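Tamever Fruit Crate 724

Stackable crate for soft and thin-skinned fruit
Made by Brokton
Item no. 724

The Tamever 724 is a shallow crate for growers and market sellers who handle fruit that marks easily. It holds one layer, so nothing rests on top of anything else. The base is vented and the inside corners are rounded. Crates stack when full and nest when empty.

Details
Layers: 1
Handles: 2, molded in
Color: gray or green
Sold in packs of 5
Liner: not included, order separately (Drilten felt, pack of 4)

Care
Wash with warm water and mild soap. Rinse and dry before stacking. Do not use a wire brush on the base, as scratches will catch on the skin of the fruit. Keep out of direct sun when not in use.

Orders
Packs ship from the Babić warehouse. Orders of over 300 crates are quoted by the pallet. Write to Hrvoje Kelmendi in sales with your delivery address and whether you have a loading dock. The old lids, dropped in May, do not fit this model. 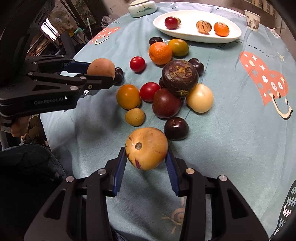
Page last changed: August 2025

Suited to pepino melons, peaches, plums, ripe pears and tomatoes. Large melons need the deeper crate. For berries, use punnets inside the crate and leave the liner out.

Returns are accepted on unopened packs. Single crates damaged in shipping are replaced at no charge.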